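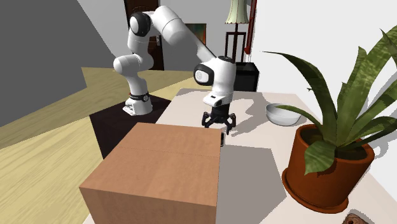 A simulated tabletop with a cardboard box, a potted plant and the gripper open above the box.

Prakora Scene Rules: Frequently Asked Questions

Welcome, and thank you for reading before you submit (we know how tempting it is to skip straight to the upload form!). These are the questions that come up most often from people building simulated tabletop scenes for the Prakora set. The full rulebook has 13 rules and is written in a rather stiff style, so we've tried to be friendlier on this page. Where the two seem to disagree, please follow the rulebook and then write to us so we can fix whichever one is wrong.

Who are these rules for?

Anybody who builds, edits or reviews a scene with a robot arm in it for Prakora. That includes the students at Virkell, the folks at Donlow who do most of our rendering, and outside contributors working on their own time. If you only download finished scenes and train on them, you're very welcome to read along, but you don't have to sign anything.

Do simulated scenes need safety rules at all? Nothing can get hurt.

We get this one a lot, and it's a fair question. You're right that a rendered arm can't knock over a real plant. But the motions people collect in simulation have a way of ending up on real hardware a few months later, and an arm that has been allowed to swing straight through a box in a render will try the same thing on a workbench. So we ask you to treat the virtual cell as if it were a real one: joint limits switched on, collisions switched on, speed limits set to the values your real arm would use. If you'd be nervous standing next to it, please don't submit it.

How much clutter is allowed on the table?

More than you might think! Household objects are encouraged, and they don't all have to be part of the task. A bowl or a plant that the arm has no business touching is a perfectly good thing to have on the table, and it makes for a much better test of whether a motion plan is minding its surroundings. What we do ask is that every object be listed in the scene file with a name, a mass and a collision shape. Leaves are the usual trouble spot. You may simplify them for collision purposes, but you may not leave them out, and the simplified shape has to cover the whole plant, including the long leaves that stick out to the side.

Can something be hidden from the camera?

Yes, as long as at least one of your camera views shows it properly. Big boxes are the classic culprit here. A small object tucked behind one can shrink to a sliver from one side and be perfectly plain from another, and we think that's healthy, because real tables are like that too. Please don't go nudging things apart just to make every view tidy.

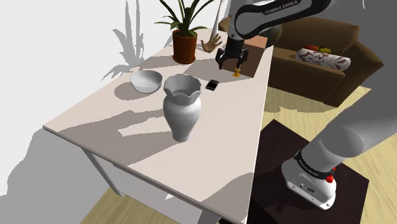 Two views of the same setup is the minimum, and we'd love it if you chose them from different sides of the table instead of setting the cameras next to each other. Elfriede Strobel, who wrote most of the camera section, likes to have the robot's base in one of the views so that a reviewer can check how it's mounted without opening the scene file. That part is a recommendation, and your scene won't be turned away over it.

What should the gripper be doing when an episode starts?

It should be open, empty and clear of every object, including the tabletop. Please don't start with something already between the fingers unless the task is specifically about handing over or putting down, in which case say so in the task line. We check for contact at the first time step, and a starting pose that touches anything gets bounced back automatically.

Does the room behind the table matter?

It does, a bit. You can furnish it as you like, with a sofa or a lamp or a door, and you don't need mass values for anything the arm can't reach. Do keep furniture outside the reach envelope, though, and remember that the envelope goes all the way around the base and isn't limited to the side where the table is. Kálmán Oláh keeps a small script called Simard that draws the envelope on your floor plan. It's slow on older laptops, so go get yourself a coffee while it runs.

What about shadows and harsh light?

Strong shadows are welcome, and please don't paint them out or soften them by hand. The only thing we turn down is lighting that changes partway through an episode with no note in the log.

How many episodes can I send at once?

Up to 1,000 in a single upload. Failed attempts count toward that number and should stay in. We really do want them, clearly labeled, with the reason for the failure if you know it. Deleting failures quietly is the one thing that will get a whole batch removed.

Who looks at my scene, and when do I hear back?

Each scene is read by 2 reviewers who didn't build it. The next review round opens in October, and you'll get written comments either way. If a comment seems off to you, reply to it directly in the form and the same reviewers will take another look.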